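Grirnell Kitchen Arm Kit: Frequently Asked Questions
Last updated 24 November 2025 by Yuzhen Jiang, customer support 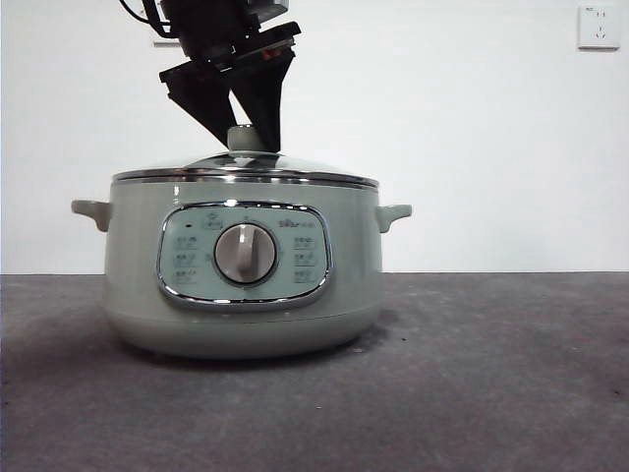
What do I receive in the kit?

The arm, the two-finger gripper, the mounting plate, one power supply and a memory stick with the Ren software. The computer is not included. Cookware is also not included, so please use the pots you already have.

Which lids can the gripper lift?

Lids with a knob in the centre are the easiest. The fingers become narrow at the tips and take the knob from two sides, so a round knob, like the one on a small electric cooking pot, is suitable. A flat lid with no knob is not supported. The lid should weigh not more than 800 grams.

Can the arm turn the dial on my cooker?

Not with the standard fingers. We are preparing a soft fingertip set with the name Nendau, and Shiyu Bai hopes to have it in the shop in March. Until then please set the dial by hand before you start the task.

How long does it take to teach one task?

For opening a lid, most customers need around 344 demonstrations. You can record them over several days, and the software will join the sessions together. If you change the pot, you should record some new ones — a different knob height is enough to confuse the arm.

Does the table need to be special?

No. It must be level and it must not shake. A cloth or felt covering is fine, but please fix it at the corners.

Is it safe with hot food?

The fingers may touch a warm knob. They must not go inside the pot or stay in strong steam. Keep children away while the arm has power, and keep the stop button where your hand can reach it.

What is the price?

The kit costs 1171 euros with delivery inside the EU. Schools can ask Samah Berrada for a separate offer.

What about the guarantee?

It is 2 years for the arm and the gripper. Cables are not covered, but we sell them at a low price. Repairs are done by our partner Dradidier, and you should write to us first to get a return number.

The gripper closes but the lid slips. What should I do?

Clean the fingertips with a dry cloth, then run the centring step again from the Ren menu. If it still slips, send us a short video and the serial number from the base of the arm.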